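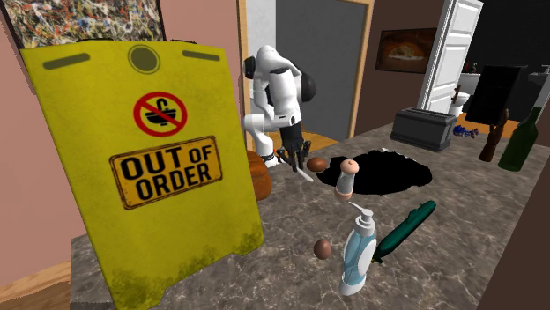
PRATLOW ROBOT CLEARS WORKTOP, EVENTUALLY

Grasard publishes its first simulated kitchen trials and advises households to keep their tea towels

25 April 2026. Grasard, the domestic automation firm, today released results from Pratlow, its simulated kitchen, in which a robot arm is asked to tidy the sort of worktop most of us walk past on the way to the kettle. Over 807 attempts at putting one item away, the arm managed 16 in less time than a moderately willing teenager.

"We were asked whether machines can do the chores yet," said Francine Simard, head of trials. "They can do a chore. Please don't give them the whole list." 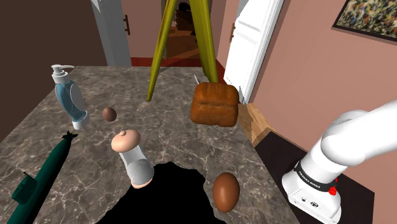 The Pratlow worktop, with bread, eggs, a soap dispenser and a toy submarine.

Eggs remain a worry. Simulated ones cost nothing to replace, a fact the team has come to value. Cutlery is going rather better, and spoons now have a test of their own, named Drella, in which the arm must pick one up by the handle and set it down somewhere a person might look for it.

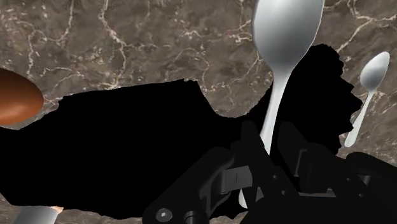 Words: Dario Cirillo, Grasard press office

Drella will run until November, when the software moves to a real arm in a real kitchen with real crockery. Brunello Galli, who looks after the budget, has approved the purchase of 100 plates and 2 brooms.

Grasard has no launch date, price or waiting list to announce. Shops hoping for help with shelf stacking are asked to be patient, and to hang on to their staff.

Press enquiries: Ornella Negri, Grasard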